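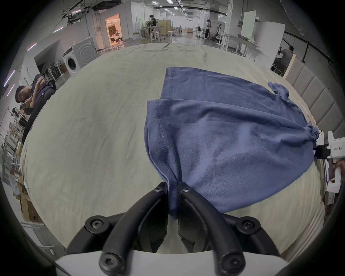

A rule that only says "hold the cloth firmly" is no rule at all, one reply to our first draft read, and we have to agree. The reply went on to ask who decides what firm means, and whether both hands must be firm at once. That question turned out to be the most useful one we got, and it shaped the whole of this section.

4.2 Handling rules for two-gripper cloth work

The Proncombe rules were written for boxes and bottles. Rigid things forgive a lot. Cloth doesn't, and that is what makes it such a pleasure to write rules for! A shirt changes shape each time either hand moves, so a note about the left hand means little without a matching note about the right. We went through 300 recordings of folding and spreading with the old rules beside us and marked every spot where two labellers could read the same line in different ways. There were 21 such spots. Most came down to one word, "grasp", which the old text used for the moment of first contact and also for the whole time the cloth is held.

We now split it in two. "Contact" is when the fingers first touch the fabric. "Hold" starts when the fabric is pinched and ends when the fingers open. Labellers at Civden tried the split on 200 of the same recordings and asked us to keep it, with one change: a hold by each hand gets its own line in the log, even when the two overlap. 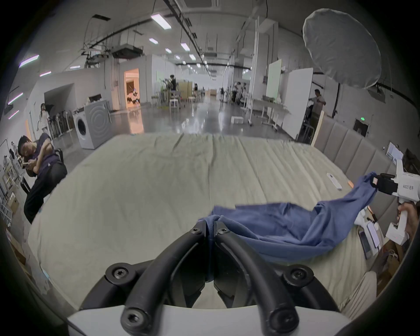
Figure 4. Blue cloth held between two hand-held grippers. The right unit carries a label that includes 右手 (right hand).

Side labels get a rule of their own. Each unit must be marked left or right on its housing, in the language its operators read at work. The mark has to survive cleaning. Swapping sides in the middle of a task isn't allowed; stop, save, and start a new recording. The Bandara draft left this to local habit, and we would love to see that changed in its next version, planned for December.
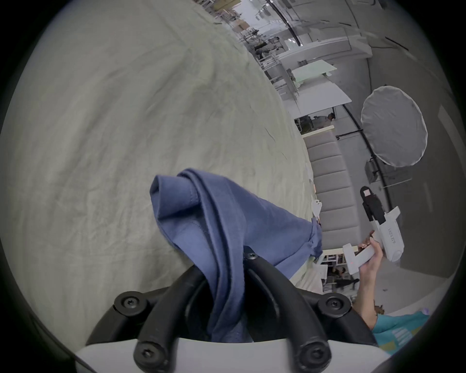

Status lights took us longer than any other rule, partly because every group has its own colour code and is fond of it. We don't ask for a shared code. We ask that the code be written down and kept with the recordings, so that a person looking at them later can read the light. On the second gripper here a tiny red light glows low on the body, near the operator's fingers, and red could stand for "recording" in one group and "fault" in another. A single line of text clears that up. The same line should give the unit's printed code, as it appears on the body — short forms and nicknames cause trouble when sets are merged.

We left out any rule on how much fabric to pinch. Rustgate has argued for a fixed depth, and there is a good case for it with towels, but for knit garments we don't have enough to go on yet.

Comments (3)

foldedtwice: The contact/hold split is great. Does a slip count as the end of a hold?

Reply from the authors, 09/10/2024: Yes, if the fabric leaves the fingers. If it only slides, the hold goes on. We'll add this to 4.2.

m_weft: Please do towels next!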